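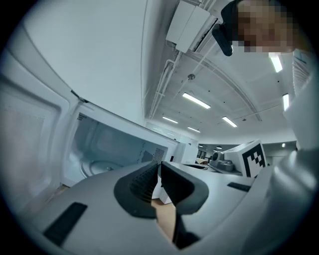 Support > Kitchen Appliances > Microwaves > Turntable and noise > Ticket from Mikkel Ingvarsson

Hello Padlow team, and thank you for the quick call back this morning, it was kind of you to stay on the line while I hunted for my glasses. My trouble is a grinding noise that starts up about 15 seconds into heating and carries on until the bell. The microwave is the white one, and with the door all the way open you get a good look at the turntable ring on the floor of it and the mesh panel toward the right inner wall. I've washed the ring twice in warm soapy water and wiped the floor under it, and the noise came back both times, maybe a little softer the second time (or I was hoping so!).

Reply from Tài Đặng, 6/26/22
Hi Mikkel, thanks for such a thorough note, and I'm glad the glasses turned up. Please unplug the microwave, lift the ring out and roll it along the counter with a finger. If it drags or hops at any point, one of the little wheels is worn, and I'm happy to mail you a new ring. Please leave the mesh panel alone.

Mikkel Ingvarsson
It hops! Same spot every time around. I'd love the new ring, please, and I'll use the stove for soup until it gets here.

Status: waiting on part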